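1/ Can a machine tidy a floor yet? Short thread, numbers from our October runs at Hollthorpe. Task: find a soft item on the floor, grasp it, lift it, drop it in a bin. 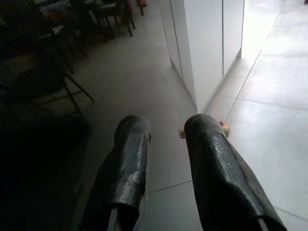 2/ Soft items are the bad case. A rigid block gives you one grasp width. Plush and crumpled fabric give you a different one every attempt, and the contact tells you very little until you lift.

3/ 200 attempts on open tile. 82 ended with the item in the bin. Most failures were pinches that slid off on the way up.

4/ Next worst: items near the base of furniture. The planner keeps a 5 cm margin from vertical surfaces, so it stops short or comes in at a poor angle. Vega Garrido wants the margin gone. I want to keep the cabinet doors.

5/ Finger wrap matters more than I expected. Tape adds grip, then creases and frays. We rewrap every 30 attempts now.

6/ So, "yet": no for a whole room, maybe for one item on clear floor with someone nearby. Ryan Lambert has the failure log if you want to argue about categories.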